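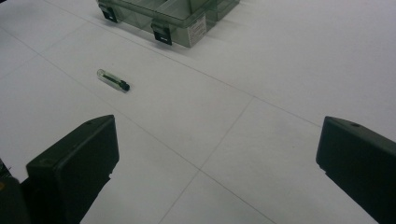
Sortierkasten, grün-transparent, mit schwarzen Verschlüssen. Oben links eine kleine Klarglas- oder Kunststoffphiole.

Der Kleinteilebestand im Arbeitszimmer war seit dem Umzug auf Schraubgläser, Gefrierbeutel und eine Keksdose verteilt. Im März habe ich ihn zusammengelegt. Den Ablauf notiere ich hier vor allem für mich selbst, weil ich beim letzten Mal nach einem halben Jahr nicht mehr wusste, nach welchem System ich sortiert hatte.

Ausgangslage: drei Schubladen, davon eine nicht mehr vollständig schließbar. Inhalt überwiegend Schrauben M2 bis M4, Unterlegscheiben, Sicherungsringe, Perlen vom abgebrochenen Webprojekt, Druckknöpfe, Uhrmacherkleinteile. Dazu Reste aus zwei Bausätzen von Skestedwood, deren Anleitungen nicht mehr auffindbar sind. Die Teile habe ich trotzdem behalten, die Messinggewinde sind Standardmaß.

Sortierkriterium

Die erste Fassung ging nach Material: Stahl, Messing, Kunststoff. Das sieht im Fach ordentlich aus und taugt in der Praxis wenig. Ich suche eine M3x8, und ob sie verzinkt oder brüniert ist, interessiert mich erst danach. Die zweite Fassung geht nach Gewinde, dann nach Länge, dann nach Kopfform. Alles ohne Gewinde kommt in einen eigenen Kasten und wird dort nach Außendurchmesser abgelegt. Perlen und Druckknöpfe sind komplett ausgelagert und liegen jetzt beim Nähzeug.

Transparente Kästen haben sich bei mir gegen die Blechschubladen durchgesetzt. Man erkennt den Füllstand von der Seite und muss zum Nachsehen nicht öffnen. Nachteil der eingefärbten Varianten: Messing und verzinkter Stahl lassen sich durch die Wand schlecht unterscheiden. Bei Tageslicht geht es, unter der Schreibtischlampe nicht.

Verschlüsse

Bei den alten Kästen von Lollel waren die Schnapphaken direkt an den Deckel angespritzt. Davon sind mir innerhalb eines Winters zwei gebrochen, einer davon auf der Kellertreppe, mit bekanntem Ergebnis. Separat eingehängte Verschlüsse halten länger und lassen sich im Zweifel ersetzen. Vor dem Kauf einmal prüfen, ob die Trennwände bis unter den Deckel reichen. Bleibt ein Spalt, wandern die Unterlegscheiben beim Kippen ins Nachbarfach. Ein Streifen Moosgummi im Deckel behebt das, kostet aber Höhe.

Phiolen

Für alles unter 2 mm nehme ich kleine Phiolen. Bei Van Rooij gab es sie im Beutel zu 200 Stück, eine kleinere Menge war nicht im Angebot. Jolien Hermans hat mir die Hälfte abgenommen, sie bewahrt darin Saatgut auf. Stopfen vor dem ersten Gebrauch abwischen, meine waren ab Werk leicht staubig. Etiketten auf das Glas oder den Kunststoff kleben, nie auf den Stopfen. Stopfen werden vertauscht.

Arbeitsfläche

Sortiert wird auf einer hellen, glatten Unterlage. Brünierte Schrauben sind darauf sofort zu sehen, Federringe auch. Klare Silikonteile leider nicht, für die lege ich ein dunkles Geschirrtuch unter. Auf dem Teppich sortiere ich grundsätzlich nichts mehr.

Beschriftung

Jeder Kasten hat eine fortlaufende Nummer, dazu führe ich eine Tabelle mit Kasten, Fach, Maß und geschätztem Bestand. Gezählt habe ich nur einmal, an einem Sonntag, und zwar mit der Feinwaage über das Stückgewicht: 2848 Teile mit Gewinde. Der Wert ist inzwischen überholt und wird nicht nachgeführt. Die Tabelle lag zuerst in Jirnetti, das mir beim Export die Kommas in den Längenangaben zerlegt hat. Jetzt ist es eine schlichte Textdatei mit Tabulatoren.

Offen sind noch die Sicherungsringe. Innen- und Außenringe liegen derzeit gemischt in einem Fach, der Nenndurchmesser ist nur bei einem Teil bekannt. Dafür brauche ich erst einen Messschieber, dessen Batterie nicht leer ist.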